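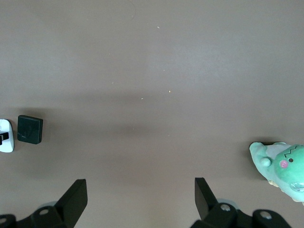 The wrist camera's view, with the gripper open and the dinosaur to the right.

Setting up a tidy-the-desk task for the club arms

This page is for members of the Skitia student robotics club who are running the two-arm bench for the first time. It covers one session, from clearing the table to saving your runs. Plan on about 20 minutes for setup.

Before you start

Check that the cover is flat where the arms will reach. Wipe off crumbs. The wrist cameras pick them up, and Noeline Kingi had to throw out a whole Tuesday of runs over that.

Open the Stiltik control program and wait for both arms to connect. Home the right arm first, then the left. Keep your hands off the table while they move.

Placing the objects

Pick your objects and write them in the bench log. Soft toys are good for a first try because a bad grasp does no damage. Flat things like a closed laptop are much harder, so leave them for later.

Set each object at a slight angle. If everything is square to the table, the arm learns only that one layout. Leave enough open space for the fingers to come down on both sides of whatever you want to pick up.

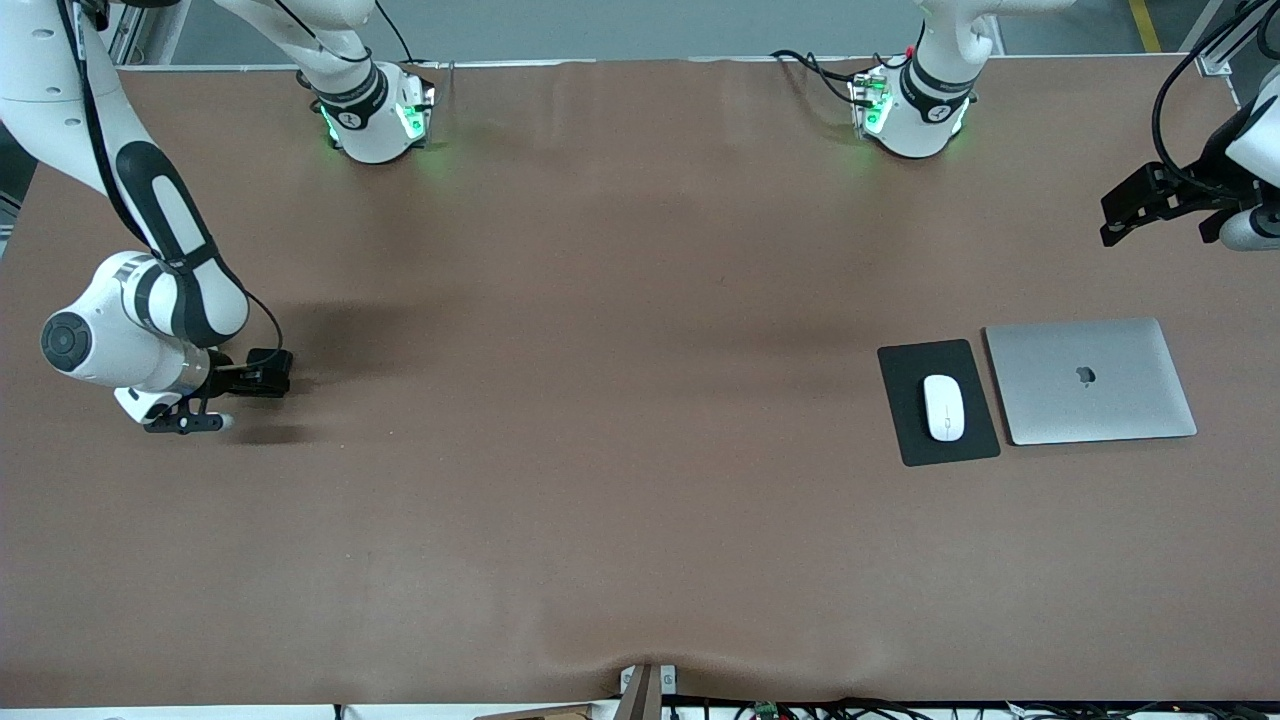

Desk layout with the mouse on its pad and the laptop closed beside it.

Recording

1. Raise both grippers clear of the objects.
2. Start the recording, then move one arm at a time.
3. Close the fingers slowly. Stop if an object slides.
4. Return to the raised position before you stop the recording.
5. Move the objects and go again.

Name each run with your initials and the run number. The shared folder had 1,782 runs in it at the end of February, and unnamed ones get deleted. If an arm faults 2 times in a row, shut down and tell Ingeborg Riedl before you restart it.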